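Thread: Hand keeps dropping round stuff after a cable swap, where would you look first?

voltgate_vel
OK so I look after one arm with a multi-fingered hand on it, bench cell, pick and place into a bin. In August I swapped the wrist cables because one connector had gone flaky, and ever since then it's been losing its grip on round things at one particular spot. Boxes are fine. Cups are fine. Anything ball shaped slips as the wrist rolls over to release. I re-zeroed the fingers twice and ran 30 cycles each time, and 8 of the last 30 were drops. Before the swap I could go all afternoon without one.

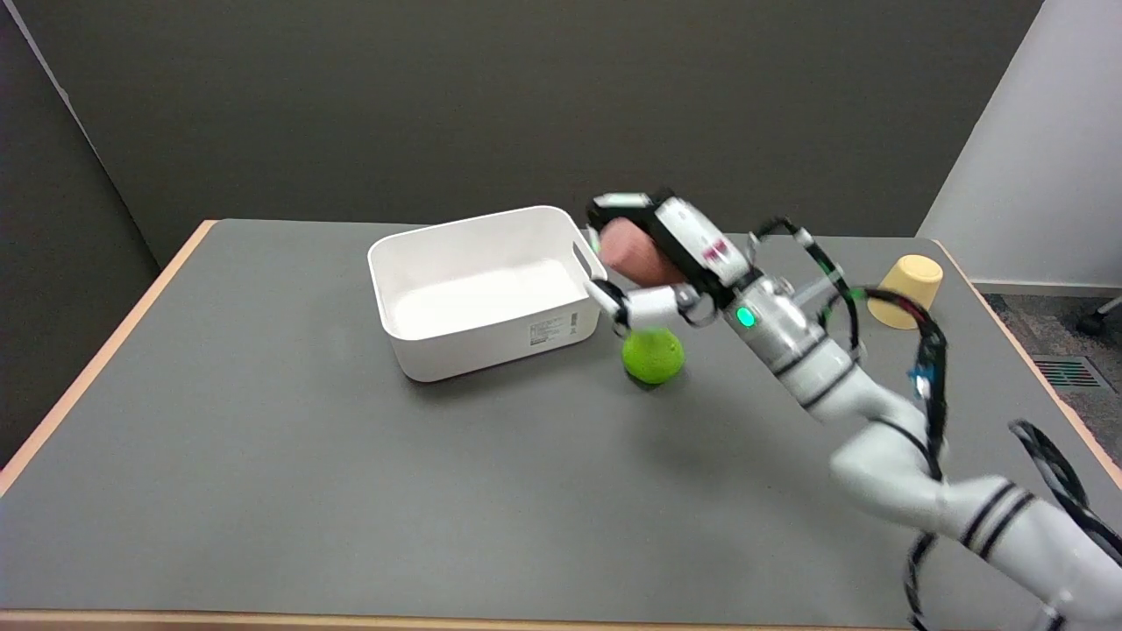

My loops run down the outside of the arm from the upper joints and I left them pretty generous, so I don't think it's running out of cable. The controller log gives me a 1048 now and then, which on our setup just means "finger position not reached" and could be almost anything. Arm itself repeats great, it's only the hand.

esberg_tom
Generous where, though? You can have miles of slack up top and still be tight in the last bit before the wrist. Jog it by hand to the release pose, slowly, and watch the connectors. If one starts to lean, there you go.

HudelHands
I'd leave the cables alone for now. Fingers that manage a box but lose a ball sounds like grip force to me. Did your settings survive the swap? Mine went back to default when I pulled power to the hand and it took me two days to notice!!

voltgate_vel
@HudelHands force is the same number I had written down before, I checked that first. Could still be wrong I guess, but it's the same wrong.

HudelHands
Same number on the screen doesn't mean same force at the fingertip. Put a cheap gauge between the fingers and see.

esberg_tom
Sure, but then it would drop things everywhere and he says it's one spot. That's cable drag, I'd bet lunch on it.

alexiou_bench
Second vote for Tom. Ours did this and I fixed it with one clip moved back up the arm - fifteen minutes, most of it looking for the right hex key. Don't cinch the clip down hard, the bundle needs to slide a little. And wipe the finger pads while you're in there.

voltgate_vel
Jogged it this morning. Tom, one of the connectors does lean, just at the end of the roll. Moved the clip, wiped the pads, ran 30 more and got one drop. So better, but I'm not calling it fixed. Gauge is on order, so HudelHands may get the last laugh yet.
Velimir Mladenović

HudelHands
One drop is still a drop :) Post the gauge numbers when you have them, each finger separately please.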